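Tichý hand kit in Umadano: right hand won't release small objects
Posted 6/20/24 in Simulation

Shireen Shabalala
I'm evaluating the Tichý two-arm kit in Umadano before we order hardware. The job is picking up a small orange object and moving it to a cardboard box. Grasping is fine. On the open command the right fingers stay closed in 5 of 40 runs. Left hand opens every time. Grip force is set to 40 in both hand profiles.
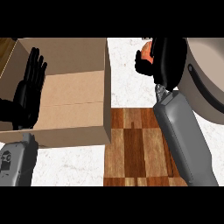 I've reloaded the scene and swapped the profiles, with no change. Is this the kit or my setup?

Skelis
Probably your setup. The trial version of the kit loads with contact damping at zero on the right hand only. Open the hand profile, copy the left value across, save, and restart the simulator. A scene reload doesn't pick it up. Also check that the open command isn't sent while the arm is still moving, as the controller drops it without logging an error.

gevville_mk
Same here on the older version. I lowered the grip force and it went away mostly. Didn't look into why.

Shireen Shabalala
Damping was zero on the right. Copied it over, restarted, 40 of 40 released. Thanks.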